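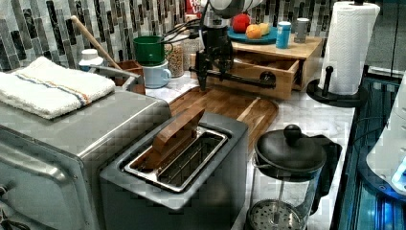 Kitchen Cell Working Group
Minutes of the meeting held Jun 17, 2020

Present: cell operators (both shifts), hardware, software, one guest from the Morcombe site by phone.

1. Minutes of the last meeting

Accepted with one fix. The spare gripper is stored at Morcombe, and the minutes had it at Skadum. Hardware has since moved the label on the shelf list as well.

2. State of the cell

Really good news to start with! The kitchen cell ran 1145 episodes between this meeting and the last one, our best stretch so far, and the arm didn't need to come off its mount once. The operators were thanked warmly and there was some clapping on the phone line.

The counter layout is staying as it is for now: toaster oven and toaster on the left, cutting board under the arm, the wooden box with the drawer at the back, paper towels and French press to the right. The Morcombe guest asked if the fruit plate could come down off the box to make reaching easier. After a fun discussion we agreed to leave it up there. Reaching over a half-open drawer is just the kind of thing we want the arm to get good at, and the group would rather see it practice than make life simple for it.

3. Gripper service

Hardware showed the new finger routine and everybody liked it. The old way meant taking the whole gripper off the wrist, cleaning it on the bench and then calibrating from scratch. The new way keeps the gripper on. Park the arm high over the cutting board, power down, lock out, wipe the fingers and the rail with a lint-free cloth, check the play by hand, power up, home. Up to 3 minutes of extra time if the rail needs grease.

Operators asked how often. Agreed: at the start of every shift, and again any time flour or crumbs have been on the counter. Grease only when the check sheet calls for it (last time someone got keen with the tube and we were picking grit out of the rail for an afternoon).

Action: hardware to print the routine and tape it inside the tool cabinet.

4. Cables

The cables behind the arm were discussed at length. Two operators have felt a tug at the wrist when the arm swings all the way right, toward the French press. Software went through the logs and found a small torque bump at the same spot, so this is real and it was a great catch. Hardware will add slack at the back and fit a softer clip. The mugs and jars go back on their marks after the work, and the reset pose gets checked with the jars in place before anyone runs a task.

Action: hardware, before the next long run. Operators to note any further tugs on the sheet with the task number.

5. Toaster task

Task 101 (wooden piece into toaster slot) is now the operators' favorite. Task 102 (wooden piece out of the slot and onto the cutting board) is harder, and the fingers tend to touch the rim on the way up. Software suggested a slower lift for the first part of the move. Tried at Skadum already on a spare toaster, looked promising, and we can't wait to see it on the main cell.

The toaster stays unplugged at all times, also during cleaning. Same for the toaster oven. The towel on top of the oven is a task item and isn't for wiping hands. Please use the paper towels!

6. Calibration

The Sydorenko board arrived and fits flat on the marble with no rocking, which pleased everyone who remembers the old one. Full calibration after any work on the wrist, quick check otherwise. The Stitudness script now saves the result by itself, so there is no more copying numbers onto paper. Question from Morcombe on whether the script runs on their older controller. Software thinks so and will try it.

Action: software to send the script to Morcombe with a short note.

7. Any other business

Lighting: the blue light at the right side of the counter came up again. No change, but software wants a few runs with it off for comparison.

Spare fingers: one more set to be ordered.

8. Next meeting

In July, at Skadum, date to follow by email. Operators will bring the filled check sheets.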